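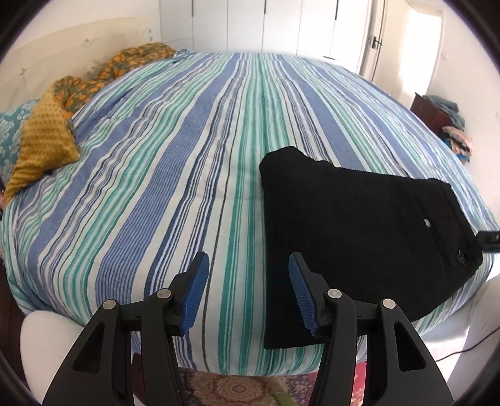

DATASET SUMMARY

Mandden is a set of short recordings of clothes being folded on a bed. Most of the clothes are black, and the bed wears a striped cover in blue, green, navy and white. We did consider a plain sheet. Then we looked at our own bedrooms and decided that plain sheets belong to catalogs.

Black pants are the house specialty. Folded lengthwise they make a broad flat shape in which the seams nearly vanish, and annotators have been known to argue over which end is the waist. Look for a button, a tag or a bit of drawstring before you commit.

Version 2 was put together by Jonatan Blomqvist and released 30 October 2020. It has 2000 clips, 140 of them held out for testing. The June version is still up, for anyone who enjoys misspelled labels.

LABELS

garment: what it is, if you can tell. Use "dark cloth" if you can't. There is no shame in it.
state: flat, folded, bunched
cover: smooth, rumpled

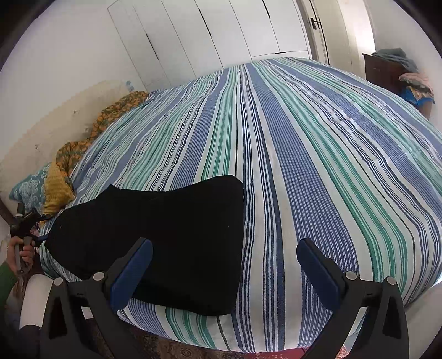

Rumpled means creases in the bedspread, and creases in the garment don't count. Where only one side of the bed is a mess, the label is still rumpled – we tried "half rumpled" for a while and got 13 different readings of it.

KNOWN PROBLEMS

Socks are missing. They were in the plan.
Stripes make a tempting ruler. Please don't use them as one, the cover gets tugged between clips.
Kristiansen split files have the old label order.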